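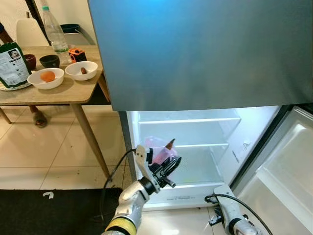 Chathurika Bandara
Rudgate 实验室,操作评测方向,通讯作者

4 套件评测:Clodik 双臂家务套件

4.1 评测对象与范围

本节只谈 Clodik。对比系统见第5节。套件由 Dendberg 供货,合同里写的是“双臂、头部相机、腕部相机、遥操作端、策略部署服务”,一并打包,不拆卖。底层策略可以自己换,我们换过一次,又换回去了,原因在4.4。

范围先划清楚。不测移动底盘的导航,不测语音,不测厂家演示过的叠衣服。只测桌面和冰箱两类区域的取放,外加把手类物体的接近与抓持。共23项任务,2,007次有效试次,其中判为失败的422次。试次被人为打断的不计入,重启后第一次也不计入(热身,厂家建议,我们照做)。

任务清单由 Haque 协议改来。原协议偏重刚性物体,盒子、罐头、积木,对家用场景不够。我们加了软包装、薄塑料袋、半透明容器。加得有点急,部分物体没来得及做尺寸登记,附录里标了空。

4.2 冰箱区:塑料袋取放

软袋是这套东西的软肋,也是我们最想测的。袋子没有固定外形,手指合拢之后袋子会跟着变,里面的东西再把重心带偏。半透明粉色袋就是典型:袋口露出一个棕色的尖头,像胡萝卜尖,策略得判断抓袋身还是抓袋口。从头部视角看,左臂手指包在袋上,袋子停在下层玻璃搁板前面,右臂在画面右下只露出一部分。这个视角够用,但有一个问题,打开的不锈钢门占掉右上很大一块,色调又偏冷蓝,门面一片均匀,深度估计在这里容易飘。

处理办法:厂家的部署服务里有一个“遮挡面忽略”选项,默认关。打开以后门面区域不再参与碰撞体重建。建议一直开着。说明书里放在高级设置第二层菜单,很难找,我们是问了技术支持才知到的。

搁板也麻烦。透明玻璃,内壁又是白的,基本没有纹理。深度图上搁板面时有时无,能稳定看到的只有白色的塑料包边。Clodik 的做法是用包边反推搁板平面。思路可以,前提是包边没被东西挡住。冰箱内几乎清空时没问题,装满以后我们没测,时间不够,留给下一轮。

放置动作的判定:袋底接触搁板,手指松开,袋子三秒内不滑落。三条都满足才算成功。“三秒”是拍脑袋定的,审稿人如果有意见可以改,原始录像都在,重新判一遍不难。

4.3 餐桌区:杂物背景

餐桌紧挨冰箱,测试时不收拾。这是故意的。浅色木桌上有绿色食品袋、几只碗、一个橙色水果、一瓶水,还有一把橙黑两色的卷尺。Haque 原协议要求清场,我们认为清场之后的数字对买家没什么意义。谁家桌子是空的。

杂物带来的失败主要有两种。其一,目标混淆:指令说“碗”,桌上不止一只,深色的两只靠的很近,检测框合并成一个。其二,透明物体漏检,水瓶最明显,有水的部分好认,没水的部分常被当成背景,规划出来的路径会擦着瓶身过去。第二种更值得担心。

线缆单独记一笔。两条臂外面都有黑色线缆走线,左臂那根绕出来一个弯,往地面方向垂。右臂的从臂上方拱过去。头部相机能拍到它们,自遮挡掩膜却没有把线缆算进去,结果线缆偶尔被识别成障碍物,手臂绕着自己的线走。听起来滑稽,日志里确有其事。Dendberg 回复说下个版本补掩膜,没给日期。

4.4 把手类物体:腕部视角

这一组用水壶。半透明塑料,淡紫色,壶身侧面有细的水平刻度线。选它是因为难:把手透光,后面的墙和墙上的深色痕迹都能透过来,高光又集中在把手上部一小片。头部相机离得远,判断把手开口朝向基本靠猜,腕部相机这时候才有用。
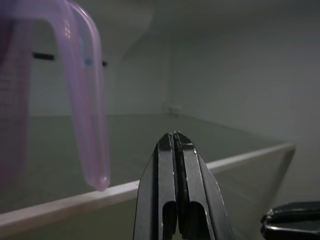 图3 腕部相机视角。黑色夹爪手指并拢,左上为淡紫色半透明水壶及把手。

图3可以看出腕部相机的长处和短处。手指清楚,边缘的擦痕都在,指身的长圆槽也看得见。水壶则因为太近而明显失焦,把手下端只剩一团偏亮的粉色圆头。换句话说,越靠近目标,目标越糊。厂家把对焦距离固定了,不可调。对抓盒子影响不大,对细把手影响很大。

我们换过一次策略就是为了这个。自训策略在失焦图像上加了增强,把手组里个别任务有好转,但冰箱区变差,软袋抓持点明显偏低。权衡之后换回原厂策略,全部正式数据都用原厂策略重跑。本文报告的数字里没有混用。

光照没有控制。腕部画面偏暗偏冷,灰绿色的桌面和浅灰的墙拉不开对比,桌沿那条浅色镶边反倒成了最可靠的参照。补光能改善多少,没测。家里用户多半也不会专门去补光。

另有一点关于指尖。指尖收窄,斜面,夹薄片顺手,夹圆把手时接触面偏小。配件包里有软胶指套,另售,我们没买,预算问题。

4.5 服务与维护

评测期间联系厂家支持 3 次。第一次是标定漂移,远程解决。第二次问遮挡面选项,见4.2。第三次是遥操作端断连,寄了一根新线来,换上以后正常。响应速度可以接受,文档质量一般,中英文版本对不上,英文版多出一章讲日志格式,中文版没有。

标定流程要说一句好话。头部、腕部相机联合标定一个人能做完,不用拆外壳。以前用过的几套都没这么省事。

授权条款请仔细看。部署服务按年续费,停费后本地策略还能跑,但不能更新,遮挡面选项是否保留,合同没写。已去函询问,投稿时未收到答复。

4.6 小节意见

适合:有工程人员的实验室,做取放类数据采集,任务以刚性物体为主。不太适合:直接进家庭,尤其是透明容器多、软包装多的厨房。422次失败里,冰箱区软袋和把手组占了大头,逐项分布见附录B。

数据以经整理好,标注文件和判定表随文提交。录像体积太大,来信索取。版本号、固件号见附录A,日期为 12/8/25 的固件之后我们没有再升级,后续版本的表现不在本文讨论之内。

首页 | 本期目录 | 投稿须知 | 检索 | 联系编辑部

相关文章
双臂系统自遮挡掩膜的几种做法
Haque 协议在家用场景中的改写
透明容器深度补全:短文
Dendberg 遥操作端延迟测量记录

本站使用 Cookie 以记住您的阅读设置。继续浏览即表示同意。订阅目录邮件请填写邮箱,可随时退订。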